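Notes for unit 3, trays and small boards. Wendy Wragg, Buchanan annex. Bring this sheet to the bench, you'll write on it.

Didn't finish last session so we pick up from the part about liners. If you missed the first half get it off somebody, I'm not retyping it.

## Where we were

- Board comes out of the bag, goes on a tray. Not on the bench top, not on your notebook, not on top of the bag it came in.
- The outside of a shielding bag is NOT a work surface. Came up twice. Please.
- One board per tray. Its own leads and its own loose parts may share the tray, nobody else's.
- Strap on before the bag is opened. Strap off last.

## Trays

Steel trays, rectangular, low rim. They're kitchen and clinic trays really, sold for both. Good points: stiff, wipe clean, no corners for solder crumbs to hide in because the corners are round. Bad points: shiny, conductive, slippery.

Shiny matters more than people expect. Small white or silver parts on bare steel are very hard to see, and under the bench lamp you get glare off the rim right where you're trying to read a part marking. Move the lamp, not the tray.

Conductive – a bare tray shorts anything with exposed pads on the underside. So nothing powered on bare steel, ever, and I'd say nothing with a coin cell or a charged capacitor on it either. Paper under it is not a safety device. Paper gets a hole in it, paper gets damp, a trimmed lead goes straight through. If the board has to be powered it comes OFF the tray and onto the standoffs (unit 5).

## Liners

Plain white sheet, one layer, flat. Cut it a bit smaller than the tray bottom so it doesn't climb the sides. If it climbs, parts roll down the slope and end up under the edge.

- White because the parts show up on it. Black parts, brass, colored wire, all fine. White parts less fine, tilt your head and look for the shadow.
- Change it between jobs. Not between days, between jobs.
- Don't tape it down. Tape residue on the steel, then next week's board sticks to it, then I hear about it.
- Pencil on the liner is ok and encouraged: a ring around a small part, a number, an arrow. No ballpoint near the board.
- Before the old liner goes in the bin, lift by two opposite edges and look in the fold. You'd be suprised what turns up.

Is plain paper static safe? Asked every year. It won't drain charge the way the gray mat does and in a very dry room it can hold a bit. For Zurska practice boards we accept it. For anything that goes back to a customer use the dissipative sheets in the drawer marked Rarnau. Exam answer and real answer are the same here.

## Laying out

Work out where the board goes first and then fit everything else around it. I put the board left of center and leave the right for leads. If you're left handed flip it, but flip all of it.

1. Board down, component side up, held by the rim. On a round board that means fingertips on the outline and no thumb across the middle.
2. Anything already attached to the board by a wire goes down next, close in, wire slack. Never let an attached part hang over the rim of the tray – its weight is on the solder joint the entire time.
3. Loose leads last, off to the side, in an easy curve.
4. Small tall parts (anything that can stand on end) near the board and away from the edge you reach over.

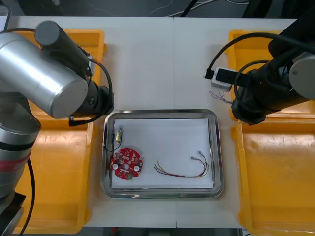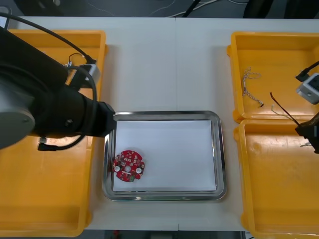 *Fig. 2. Steel tray with white liner, round red board toward the left. Both views. The loose leads with pins are in the first one, lower right of the paper.*

Things to get out of fig. 2, then we move on:

The liner size is what I mean by "a bit smaller". Thin band of metal showing at the border. Copy that.

Round boards have no obvious top. So pick a landmark and write it down. On this board the hole in the middle plus the two round white components either side of it give you a line, and everything can be called out from that line. "Two o'clock from the center hole" is a usable note. "Near the top" isn't, the minute somebody turns the tray round.

Notched edges: handle by the notches if you like, the grip is better, but check nothing is mounted right at the edge first. Lots of small surface mount stuff on a board this dense. Look before you pinch.

First view, the brass and black part standing up just above the board, thin black wire off it. Standing parts get knocked. Either lay it down on purpose or leave clear space around it, and know which of the two you've done. Same view, the leads: pins at one end, loose strands at the other. Treat those as two separate problems. Pins bend. Strands shed whiskers. The strand end should be turned away from the board or twisted up, and I'd check the paper for whiskers every time you move the bundle.

## Wire bundle, short version

Covered properly in unit 4, but you need enough to get thru today.

- Don't comb it out straight. Let it sit in whatever curve it wants.
- Pick up by the insulation, middle of the bundle. Not by the pins, not by the bare ends.
- Color order goes on the sheet before you touch anything. Write the colors out in full. "Br" has been brown and it has been "bright red" and I've had both in the same class.
- Red is usually positive. Usually. Brown, yellow, green mean whatever the person who built it wanted. Meter, don't guess.
- A pin that's bent: tell me, don't straighten it. One bend back is often the one that cracks it.

## Moving a loaded tray

Two hands, level, short distance. Clear the place it's going BEFORE you lift. Bins can stay where they are on the table as long as the tray sits flat next to them and not up on a bin's lip.

Slide or lift? Lift. Sliding steel on a smooth top makes it chatter and the small stuff walks. If the board itself shifts on the liner while you're carrying, put the tray down, don't chase it by tilting back the other way.

Parking: tray goes at least a hand's width in from the table edge. If you leave the room put a second tray upside down over it, as long as nothing tall is in there. Otherwise the clear lid.

## Look-over, before any tool comes out

Give it 60 seconds. Full minute, by the clock. Most of you stop at fifteen.

- Outline: chips, cracks at the notches, delamination (milky look at the edge)
- Center hole: clean? hairline cracks running out from it?
- Bigger components: square to the board or lifted on one side
- Small ones: any pad with nothing on it. Check against the drawing, some pads are meant to be bare
- Wires where they meet the board: insulation pulled back, strands out
- The paper: anything on it that wasn't there when you started goes in a dish, don't flick it off

Write what you see and where. Don't write why yet. "Cap tilted, 4 o'clock" good. "Cap tilted because dropped" no, you don't know that.

## Numbers for the Urneck exercise

The Urneck parts log has 2,883 entries in it and the tray fault codes are mixed in with everything else, so don't scroll, filter by code. You need the T codes only.

Pull 20 entries of your choice. For each one: what was on the tray, what went wrong, which rule on this sheet would have caught it. If no rule would have caught it say so and suggest one. Half a page total is plenty. A table is fine, handwriting is fine if I can read it.

Marking:
- half for picking the right rule
- half for the write up being clear enough that someone else could find the same spot on the board

Common wrong answer from the last group: blaming the liner for everything. A whisker on the paper came from a wire. The liner is only where it landed, so the rule you want is the one on strand ends.

## Questions I got in February and said I'd write down

*Can I use a plastic bin in place of a tray?* For holding finished boards in bags, yes. For open boards no, ordinary plastic charges up, and the sides are in the way of your wrists.

*What if the tray's scratched?* Fine. Burrs not fine, run a knuckle (gloved) around the rim. Burr means it goes on the shelf by the sink with a note.

*Wipe with what?* Isopropyl, lint free cloth, let it dry, then new liner. No window cleaner.

*Does the paper need to be new or can I turn it over?* New.

*How do I hold a round board to read the back?* Two hands, fingertips at nine and three, turn it like a steering wheel and then over. Attached wires first – get the slack free or you'll drag whatever is on the other end across the tray with it.

## For next time

Read the unit 4 sheet as far as crimping. Bring a pencil, a soft brush and your own strap if you have one. Trays wiped and stacked dry, liners in the paper bin, lamp off at the wall.

Sheets handed in at the Buchanan desk, not under my door.

WW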